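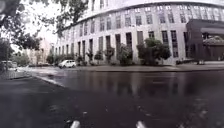

Wet asphalt and a long curved front of windows: the kind of street this guide is for.

If you've taken up the Plallow wet-weather kit for your Trorkeritz delivery robot, you'll be keen to get it out in the rain (I certainly was!). Give yourself a quiet morning for the setup first, with a cup of tea handy, because there are a few menus to wander through and they're not all where you'd expect.

Start with the robot switched off. Wipe the front camera cover with the grey cloth from the kit, let it dry, then put on the coating in small circles. Renu Kushwaha, who taught me most of what I know about these machines, leaves hers for 12 hours, and I've come around to her way of doing it.

Next, turn the robot on, open the Trunismont app and go to Travel, then Surface. Choose Wet Paving. The colour of the little status bar should change to blue. If it stays green, you're on firmware older than version 211 and you'll need to update before going any further.

Now have a look at the reflection filter. A shiny road can mirror a whole row of windows, so I'd set the filter to 11 for smooth asphalt and bring it down a touch for brick. Take a short run on each — the same stretch both ways is plenty — and save the setting under the street's name so you're not guessing next time. 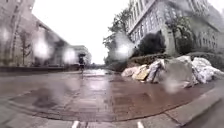 Drops across the view on a brick-paved street, with one person under an umbrella farther along.

Drops are the other half of the job. Under Camera, tick Droplet Check and slide the alert to the middle. Too high and the robot will stop for every sprinkle, which gets old very quickly, and your neighbours will start to wonder about you. When the alert does come up, press Hold, walk over and dab the cover with the cloth. Please don't rub, or you'll wear the coating down.

Last of all, set the walking-pace limit and leave it on for your first few wet outings. The kit costs a fair bit more than the plain cover, and I'd still buy it again for the filter alone. Refills of the coating are sold separately by Figueiredo.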